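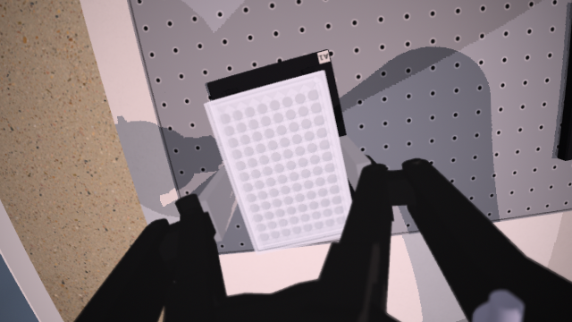
What has to be true before an episode goes in the keep pile?
Plate flat in the holder, gripper open and backed off, arm at home, and the run config saved next to it. All four. If one is missing it goes in review, never straight to keep. Reviewer can't be the same person who ran it.

July, notebook page for the plate transfer sim. Writing this up fast, before Efraín goes on leave. Copy whatever you need, but put changes in here too so we don't end up with three versions again.

Where it stands: the rule sheet we had from Cornmont was written for the real bench and half of it makes no sense in sim (gloves, wipe downs, who holds the e-stop). Felista went through and struck those. What's left plus our own stuff is below. Shu-fen wants it down to one page by the end of the month. Fine by me.

Naming. Run number first, then task, then initials. No spaces. Run 1438 got saved as "test final" and took me most of a morning to find. Please don't.

Seeds. Fixed seed for anything we compare, free seed for collection. Write down which. Melati found a batch where the seed was fixed and every start pose came out the same, so that whole batch is out of the count. Target is still 1000 good ones for the first set. 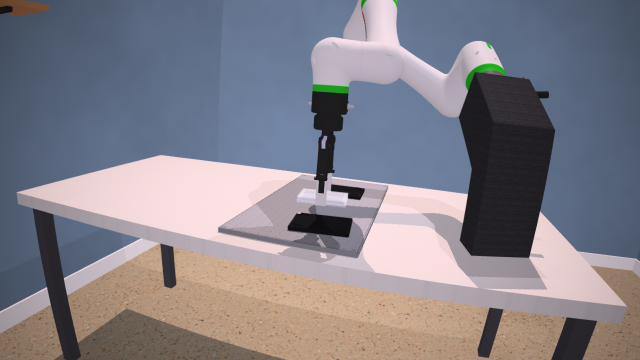
Approach and release rules, since this is where most of the arguing happens. Come in vertical, stop above the board, check, then go down slow. No sideways moves below the hover height, not even small ones to fix alignment - go back up and redo it. Hover check is tool pointing straight down, plate between the two fingers, target holder clear. With the one nearest the table edge empty like that there's nothing to argue about on the last item. Fingers open all the way before lifting off. Chukwuemeka wants a pause after opening, up to 20 sim steps, so the contacts can settle. I said OK but it has to be in the config, not typed in by hand at the console.

Regrasp: allowed 2 times per episode. After that, stop and mark it failed. A failed episode is still data, so keep the log and don't delete the folder. I know disk is tight. Ask me first.

Collisions. Any contact between the arm and its own mount is an automatic fail, even if the plate ends up where it should. Same for touching the table. Brushing the rim of a holder with the plate is a judgement call for now. Felista says fail, Efraín says warn. Leaving it at warn untill we have a force number we both trust. The Muñoz write up uses a cutoff but they don't say how they got it, so not copying that.

Lights and shadows. Leave them on. Somebody turned shadows off in the Plidine branch to get the renders out faster and then the two sets didn't match. Speed is not a reason. If you have to change render settings make a new branch and say so in the log.

Labels on the holders: check the label against the config before starting a batch, not after. Takes a minute.

Open:
- who signs off when Shu-fen is out? Chukwuemeka for now
- Beven export still drops the gripper state on the last step. Melati is looking
- need a real definition of "flat". I've been eyeballing it, wich is not a rule
- move the config check into the launcher so it can't be skipped

Reran the first batch after lunch with the new hover check on. Logs are in the usual place, haven't gone thru them yet.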